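Rebuilding the broom finish on the Siturstead loading apron

I have been putting off writing up the Siturstead job, mostly to see how it got through its first December. It has now done that, and I have enough notes to be useful to anyone who pours exterior flatwork in a climate with freezing nights.

The site is a small warehouse on the edge of Pristville. The old apron was a slab of unknown age, four inches thick in most places and under three near the door. It had been patched with at least two kinds of repair mortar, and both had let go. The owner wanted it patched again. Cletus Lyons, who runs the crew I work with, took a four-pound hammer to the patches, listened to the hollow sound, and quoted a full removal. The owner took a week to agree.

What was under the slab

Very little. The old slab had been placed on clay with a skim of sand over it. Water had been getting in at the door side, running under the concrete, and sitting there. When the excavator lifted the first section, the clay stuck to the bottom of it.

We dug down to fourteen inches below finished grade. The bottom eight inches went back as crushed stone in two lifts, each compacted with a reversible plate. I do not like placing more than four inches at once with that machine, whatever the rental sheet says. The finished slab is six inches thick. The total area came to 3,961 square feet, which we split into three placements so that trucks could keep using one dock.

Slope was the part we argued over. The owner wanted the apron as flat as possible for pallet jacks. I wanted a quarter inch per foot away from the building. We ended up at three sixteenths, which drains well enough if the finish is consistent and the low spots are caught while the concrete is still workable.

Mix and delivery

The mix was a 4,500 psi design with air entrainment and three-quarter-inch stone. I asked for a four-inch slump at the chute. The first truck arrived closer to six. We sent it back. That cost us most of an hour and some goodwill with the dispatcher, but I have never had a good result from pretending a wet load is a dry one.

Reinforcement was number four bar at eighteen inches on center, both ways, on chairs. I went through 324 chairs over the three placements, counting the ones that were stepped on. Mesh would have been cheaper. Mesh also ends up on the bottom of the slab unless someone is pulling it up the whole time, and that someone usually has other work to do.

Finishing and joints

We struck off with a vibrating screed, bull floated once, and then waited. The waiting is where exterior slabs get ruined. Bleed water has to come up and leave by itself. If you close the surface over it, you trap a weak layer just under the skin, and the first winter with deicing salt takes that layer off in flakes. No steel trowel touched this slab. With air-entrained concrete outdoors, a magnesium float and a broom are all I want on it.

The broom went perpendicular to traffic, so the lines run toward the low side. I use a medium bristle and one pass per strip, with the broom rinsed between passes. Overlap marks show for years.

Joints were sawed at twelve feet with an early-entry saw, starting as soon as the surface would carry it without raveling. Depth was an inch and a half, a full quarter of the slab. An early-entry saw is allowed to cut shallower than that, but on a six-inch section with heavy trucks I prefer the extra depth. The second placement was ready at 4:30 in the afternoon. The third, on a cooler day, was not ready until after dark, and I cut it under two work lights.

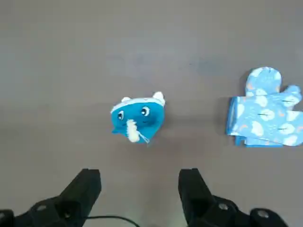 Curing

We used a white-pigmented curing compound at 200 square feet per gallon. The label allows thinner coverage on smooth surfaces, but a broomed surface has more area than its plan dimensions suggest, and the grooves need to be coated on both sides. I sprayed in two directions at right angles.

Traffic was kept off for seven days for cars and fourteen for loaded trucks. The owner asked about day ten for a box truck. We had field-cured cylinders for the second placement, and the break was fine on paper, but the third placement was four days younger and the truck would have had to cross its corner. He used the other door.

Sealer came later, after twenty-eight days. It is a silane product and it does not change the color, which disappointed the owner a little. I told him that a film on top would look better for one season and then peel.

What went wrong

Three items.

First, there is one crack. It starts at the re-entrant corner by the downspout and runs out nineteen inches. I had two diagonal bars in that corner and it cracked anyway. The bars are holding it tight, and I can barely fit a fingernail in it. I should have moved a joint to meet that corner. The layout looked tidier with even panels, and I let that decide it.

Second, the isolation joint at the door was set slightly high in one spot. We trimmed the foam and sealed it, but a pallet jack wheel finds it every time. I will be going back with a grinder and a fresh bead of sealant.

Third, the billing. We carried 100 cubic yards in the estimate and used less for the slab itself, but the extra stone and the rejected truck ate the difference. Cletus keeps the job costs in a spreadsheet that only he can read, and his comment on this line was one word long.

After the first freeze

I walked the apron on a morning after three nights well below freezing. There was no scaling and no popouts that I could find. Water was standing in one place, near the middle of the second placement, in a patch the size of a dinner plate. It had a thin layer of ice on it. I marked the edges with crayon and measured an eighth of an inch at the deepest point under a ten-foot straightedge. It is within what we agreed to, and it still annoys me.

The next one is a pair of driveway approaches on Saragih Road, then a dumpster pad behind the Turnel building if the permit comes through. The dumpster pad will be eight inches thick with a doubled mat, and I am already trying to work out how to get a truck chute to the back corner without a pump. If anyone has used a motorized buggy on a ramp steeper than one in eight, I would like to know which model and how the brakes held up.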